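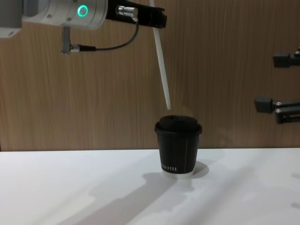 Issue 4, p. 11

Reslow bore gauge readings - data card

What you get: 3,456 readings from air and contact bore gauges, taken on turned steel sleeves at the Flalcombe shop. One CSV file, one row per reading. Maintained, when there is time, by Demetrio Urquijo.

Please read the next part before you quote any number from it.

The supplier literature that came with the Landemell gauges claims repeatability I have never managed to reproduce. That may be my technique. It may also be that their figure came from one master ring, one operator and a very calm afternoon. The sheet doesn't say, and my two letters asking got a catalogue in reply.

Columns
sleeve_id - engraved number, not the order of measurement
gauge - L for Landemell, J for Jadoon
depth_mm - distance from the chamfered end
reading_mm - as displayed, no temperature correction
room_c - wall thermometer, so treat it as a rumour
operator - initials, blank where the log sheet was blank

Split
1,984 readings are from the Landemell gauge. The rest are from the Jadoon. The two sets were not taken in the same month, and I would be wary of anyone who subtracts one from the other and calls the result bias.

Known trouble
242 rows are flagged "reset". The gauge was zeroed again partway through a sleeve and the log doesn't record why. I left them in. Earlier versions dropped them without saying so, and the spread looked a good deal better than it deserved to.

Sleeve 800 was honed twice under the same number. Filter it out unless you enjoy puzzles.

Units are millimetres throughout. An older copy doing the rounds has a column in inches labelled as millimetres. If your bores come out smaller than a pencil lead, you have that one.

Not suitable for
Setting a tolerance. Choosing a supplier. Any sentence containing the words "world class".

Licence
Free to use and share with the card attached. Corrections are welcome, preferably with the raw log sheet - a screenshot of a summary chart won't be enough to change a row.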